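Kitchen Tips: Keeping the Hob Knob Clear When a Robot Does the Cooking

Check the knob before anything else. The commonest fault we get asked about with two-handed kitchen robots is a burner turned on, or turned up, by a part of the hand that was never meant to touch it. The planner tracks the fingers doing the job. On older Kudemel firmware it does not track the thumb of the same hand, and a thumb travelling sideways at counter height will catch a raised grip bar.

In our March trial the hand was sent to pick up a bowl placed in front of a single-burner plate. The knob went round and the element stayed on for 14 minutes before the cut-out tripped. The log gave no error. We rebuilt the layout in the Beketlow simulator and ran the reach again.
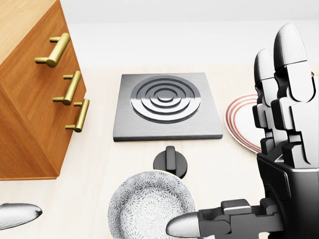 Words: Hooman Ansari
Filed under: Kitchen, Automation faults
Sunday, May 24, 2026

With the bowl's rim almost against the knob, any reach for the bowl is also a reach past the control. The thumb comes in low from the right. A second plate beside the cooktop leaves the raised fingers less room on that side.

Recommended settings and habits:

Keep bowls 50 mm or more clear of the knob.

Add the knob to the keep-out list as its own object. Marking the cooktop does not cover a control mounted separately on the counter.

Set the keep-out zone for the whole hand, thumb and wrist housing included.

Simulate first. We ran 720 reaches with the bowl moved back and recorded no knob contact.

Fit a push-to-turn knob if the cooktop takes one. Colour makes no difference to the contact problem.

If a burner comes on unexpectedly, hit the stop button, switch the cooktop off at the wall and leave the arms where they are until the element has cooled. Save the log before restarting. Kudemel units overwrite it at power-up.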